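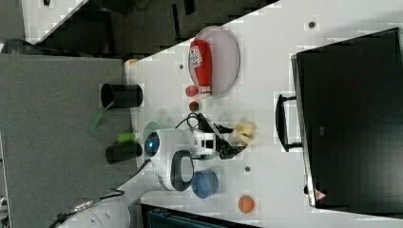
Kostitbridge Robotics Course
Bench Safety Checklist: Tabletop Arm, Sorting Project
Inspecting instructor: Maricruz Tovar
Bench: 118
Period: October, second session

1. Arm base secured to work surface
Result: Pass
Comment: Bolts checked by hand before power was applied.

2. Cables clear of all joints through full range of motion
Result: Pass with comment
Comment: The wrist cable must keep enough slack for a full turn. Students are to repeat this check whenever the cable is reclipped.

3. Emergency stop tested by each team member
Result: Pass
Comment: Tested at 9:10 a.m. Two students from the Dirkadness team arrived later and were tested separately.

4. Gripper fingers and fasteners
Result: Pass
Comment: No play found in either finger. Screws are to be checked again before the next session. 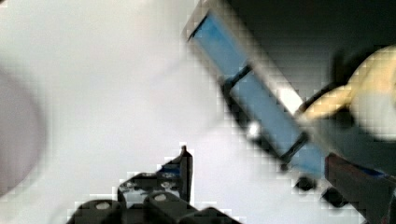

5. Closing force set to the course limit
Result: Corrected during inspection
Comment: The setting had been left at the value used by the previous team. It was lowered and entered in the bench log under 1,349.

6. Objects for handling approved
Result: Pass
Comment: Glass and anything with a sharp edge remain prohibited. Additions require the instructor's initials.

7. Students outside the marked reach line while the arm is powered
Result: Fail
Comment: One student reached in to reposition an object without calling a stop. Work was halted and the rule was reviewed with the full team. Reinspection of this item is required before the Sutanto trial.

Signed: M. Tovar
Log entry: 1,405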